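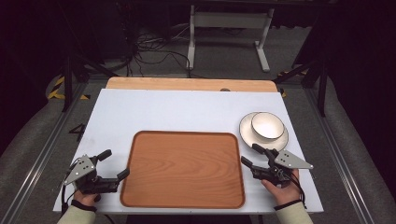 Tray, bowl and saucer. 

Breakfast cook and house all-rounder, Ginotham Guest House
Permanent, part time, early mornings
Posted 2021-09-09

Ginotham is a guest house with ten bedrooms at the top of a steep street, three minutes from the sea if you are going down and a good deal longer if you are coming back. We do bed, breakfast and a packed lunch if asked the night before. People always ask in the morning, and we usually make it anyway.

Our present cook, Nhyira Agbeko, is leaving us in December to open a bakery. We have tried flattery, money and sulking. She is going regardless, and has agreed to stay long enough to train whoever comes next, provided we stop sighing when she walks past.

What the job is

You would cook breakfast six mornings out of seven, from a seven o'clock start, for whoever is in the house. The menu is short: porridge, eggs four ways, a cooked breakfast with or without meat, kippers when the van comes, and toast in quantities that still surprise me. There is a second, unwritten menu made up of things regular guests were once given by mistake and now believe they are entitled to. Nhyira will pass this on by word of mouth.

After breakfast you clear the dining room, put the kitchen straight and do the ordering. Some rooms take breakfast upstairs on a tray. The stairs are narrow, turn twice and were put in by someone with very small feet. If you can carry a full pot of tea up them without comment you are already ahead of two previous applicants and the owner.

The all-rounder part covers whatever is left of the morning. It might be jam. It might be answering the telephone, or finding the other half of a pair of walking poles, or explaining to a guest that the gulls are not ours and we can't ask them to start later. We try to keep you out of the laundry, but we won't swear to it.

Who we are after

Somebody who can cook an egg properly while being talked to. We don't mind where you learned. A certificate in food hygiene would be useful, and if you haven't got one we will pay for the course and give you the day off to sit it.

You need to be awake at seven. I put this in because the last time we advertised, a very pleasant man came to interview, impressed everybody, and asked whether breakfast could be moved to half past ten.

You should be able to lift a sack of potatoes, read a delivery note and keep allergies straight in your head and on the board. The allergy board is the one subject on which we have no sense of humour whatever.

It would help if you liked people, or could give a fair impression of it until eleven. Some of our guests are chatty. Others come down with a book held up like a shield and should be fed in silence. You will learn to tell them apart by the second morning, mostly from the book.

What you get

Pay is £439 a week before tax, for thirty-two hours. Tips are pooled and shared out at the end of each month — in summer this is a nice surprise, and in February it is a coffee. You get twenty-eight days' holiday, your own breakfast, and first refusal on any leftover cake. We close for all of January, when you are paid as normal and I repaint things that didn't need it.

There is no room with the job, though we can put you up for the first fortnight while you look round. The number 60 bus stops at the bottom of the hill and the first one gets in at twenty to seven. Please check the timetable for yourself before relying on that, as the bus company doesn't consult me. There is a place for a bicycle under the stairs and one parking space, which belongs in theory to whoever gets there first and in practice to the fish van.

The kitchen

You may as well know. The cooker is a six-ring gas one and very good. The dishwasher is less good, and has to be spoken to. The fridge was new last year. The toaster does six slices, five of them evenly. There is a window over the sink with a view of the harbour and next door's drainpipe, in proportions that depend on how tall you are.

How to apply

Write to Gadisa Hadgu at the guest house, or drop a letter through the door, which has a brass flap and bites. One page is plenty. Tell us what you have cooked and for how many, when you could start, and what you would do with a dozen eggs and a guest who says they don't really eat breakfast. We would sooner read a plain letter with gravy on it than three pages about your passion for hospitality.

If we like the sound of you, we'll ask you in for a paid trial morning. You will cook alongside Nhyira, eat what you have made and be walked up the stairs with a tray. We answer every letter, including the rude ones, and your bus fare or petrol will be refunded whichever way it goes.

The job stays open until we find the right person. Please don't telephone between seven and ten in the morning. We will be doing breakfast.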